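Chapter 4
Reading the Surface: Wood Tabletops and Their Care

In this chapter
Grain and figure
Solid or veneer?
Finishes, dull to shiny
Cleaning without wrecking it
Words to know: cathedral, straight grain, sheen, raking light, substrate

Start with the table. Any table. The one you are sitting at will do. Before you clean it, sand it, oil it or sell it, you need to look at it, and most beginners skip this. They reach for the spray bottle. Then chapter 9 (Repairs) gets very busy.

Walter Bermúdez ran the finishing room at Mornunen for years and made every new hire spend the first morning with a rag in the pocket and both hands behind the back. Looking only. No touching, no products. We use the same rule in the first exercise, so get used to it.

4.1 Grain and figure

Grain is the direction the fibers run. Figure is the pattern you see on the face. People mix these up all the time, including in shops. Keep them apart in your notes.

A board cut flat across the growth rings gives you arches, one stacked inside the next. Cathedrals. Next to the arches the lines usually straighten out, or drift off at a slant. A board cut square to the rings gives close, even lines and no arches. One tabletop can show you both.

Pale woods are harder. Birch, ash, maple. On walnut the figure jumps at you from the door. On a pale top the lines may be only a shade darker than the wood around them, and you have to move your head to catch them. Low light from one side helps (raking light, see 4.3). Overhead light mostly bounces off the finish and washes the far end out.
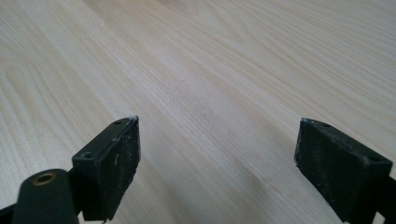 So, color last. Write down the line pattern first, then the sheen, then the color, in that order. Color fools you. Sun changes it, old wax changes it, the lamp changes it. A shadow across a light top can pass for a stain if your in a hurry, so move the lamp before you write "stain" on the sheet.

4.2 Solid or veneer?

You often can't tell from the face. Go to the edge. On solid wood the lines on top carry over and down, and at the end of the board you see end grain. On veneer they stop at the edge, or there is a thin strip glued on. Look underneath too. Different wood below, or no figure at all: probably veneer, or a printed layer.

Printed layers repeat. Find one odd knot or loop, then hunt for its twin.

Why bother? Sanding. Solid forgives you. Veneer does not, and a printed layer has nothing under it worth reaching. If in doubt, treat as veneer.

4.3 Sheen

Dull, satin, gloss. Get down low at one end and look toward a window. A gloss top shows you the window bars. Satin shows a soft bright patch. A dull one, hardly anything. Note worn spots where hands and plates go, they are often shinier than the rest, which suprises people.

Exercise 4A

You need: one table, one desk lamp, pencil, survey sheet (page 378).

Clear the top. Hands behind your back for the first 2 minutes.
Lamp low at the left. Sketch the lines, arches first.
Lamp low at the right. Add what you missed.
Check the edge and the underside.
Sheen, then color. Swap sheets with a partner and compare.

If you and your partner disagree on solid or veneer, leave both answers on the sheet. We come back to them in 4.5 with the water drop test, page 93.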